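**An:** Liste Haushalt & Ordnung
**Betreff:** Re: Re: Falten auf dem Bett - bringt das was?
**Datum:** 13.7.21

Hallo in die Runde,

> Ich falte seit April nur noch auf dem Bett, nach der Methode aus dem
> Woltden-Kurs. Erst alles auf das glatt gezogene Laken, dann nach
> Farben, dann Teil für Teil längs ziehen, einmal umschlagen, fertig.
> Pro Teil brauche ich 11 Sekunden. Seitdem bügle ich praktisch nichts
> mehr. Kann ich jedem nur empfehlen, der Tisch ist einfach zu klein
> und die Couch zu weich.

ich will niemandem die Freude verderben, aber an die 11 Sekunden glaube ich nicht. Vielleicht bei einem Geschirrtuch. Bei einem Hemd mit Knopfleiste bin ich nach der Zeit noch dabei, die Ärmel zu suchen.

Das mit dem "glatt gezogenen Laken" stört mich auch. Welches Laken bleibt denn glatt, wenn man darauf arbeitet? Sobald man an einem Stück Stoff zieht, zieht man das Laken mit, und dann liegt das frisch Gefaltete auf lauter Rippeln. Bei hellen Laken sieht man es besonders gut. 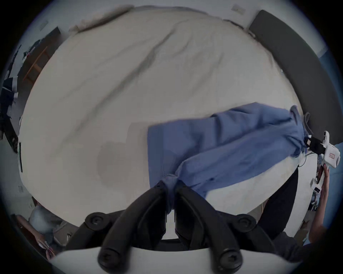
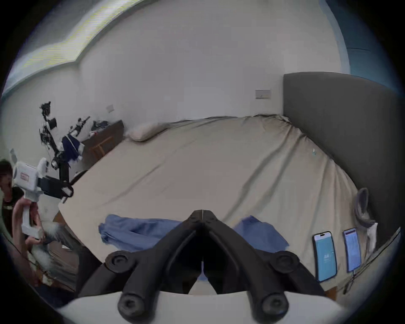
Auf beiden Bildern ist das Laken zerknittert, mit Falten schräg über die Fläche.

Zum Längsziehen: Das leuchtet mir noch am ehesten ein, jedenfalls bei festeren Stoffen. Man braucht dafür aber beide Enden und etwas Gegenzug, und wer allein faltet, hat am anderen Ende eben niemanden. Bei dünner Baumwolle habe ich es dreimal probiert und danach doch das Bügeleisen geholt. Ob das an mir lag oder an der Methode, weiß ich nicht, der Kurs schweigt sich dazu aus.

Nach Farben sortieren halte ich für Zeitverschwendung. Bei uns ist fast alles blau, da bleibt ein einziger großer Haufen und daneben zwei Socken. Nach Schrankfach sortieren wäre sinnvoller, denn dort muss das Zeug ja am Ende hin.

Und weil vorhin jemand das Faltbrett von Brukance erwähnt hat: Das kenne ich, meins steht hinter der Tür. Für T-Shirts brauchbar, für Hosen zu kurz. Mit 80 cm Länge wäre es vielleicht etwas, so muss ich jedes Hosenbein vorher umschlagen und kann mir das Brett dann auch sparen.

Was für das Bett spricht, gebe ich gern zu: viel Platz, und man muss fertig werden, wenn man abends hineinwill. Dagegen spricht mein Rücken. Eine Matratze liegt viel zu tief, um sich länger als ein paar Minuten darüber zu beugen, und im Knien komme ich nicht bis zur Wand.

Falls jemand mal einen ganzen Wäschekorb mit der Uhr gefaltet hat, gemischt und nicht nur Handtücher, würden mich die Zeiten interessieren. Bitte mit Angabe, ob das Zusammensuchen der Socken mitgezählt wurde.

Grüße aus der Waschküche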